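How do I get old sticker glue off a white tabletop without ruining it?

Asked in Cleaning & Care, 3 answers, 1,614 views

Hi everyone! I bought a used Prukik table back in January from an office that was closing down, and I love it to pieces, but the previous owners had stuck labels all over one end of it (I think they used it as a mailing station). The paper part came off fine with my fingernails and a lot of patience. What's left is a gray, tacky film that grabs every crumb and bit of cat hair in the house. I've tried dish soap and hot water, and then more dish soap. I'm nervous about anything stronger, as my sister once took the shine off her kitchen counter with nail polish remover and she still brings it up. Is there something gentle that works on white surfaces and doesn't leave a yellow stain behind?

Best answer (42 people found this helpful)

Oh, I feel for you, I went through this very same thing when we furnished our craft room with hand-me-downs. The thing that finally did it for me was plain cooking oil. Put a little on a paper towel, lay it over the sticky part and go have your coffee. After half an hour or so the glue should roll up under your thumb or an old plastic card (I use an expired Fusska card, the corners are nice and rounded). Then wash with warm soapy water, twice, or you'll have traded a sticky table for a greasy one!

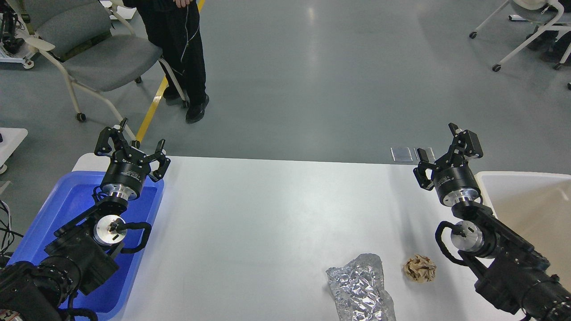

Whatever you use, try it on the underside first and leave it overnight. White tops can look alike and be finished quite differently, and some of them hold on to oil if there's a scratch or a chip in the surface. If you do end up with a faint yellowish shadow, a paste of baking soda and water will usually lift it. Rub very lightly and keep it wet, and please don't reach for the green side of the sponge.

Answer 2

Rubbing alcohol. Two minutes, done. Test a corner first.

Answer 3

I'd second the oil, though I used peanut butter once when we were out and it worked nearly as well (smelled wonderful too, the dog was very interested). For the really stubborn patches I warm them with a hair dryer on low for a little while and scrape while the glue is still soft. Keep the dryer moving and stay well away from the edge banding, if yours has any, or it may start to peel. I had that happen on an Ostrowski desk and had to glue 3 inches of it back down with a stack of cookbooks on top.

Comment from the asker: Thank you all so much! Oil is on the underside as I type this. Does it matter if it's olive oil? It's all I have in the house.

Reply: Olive is fine, just wash it well after.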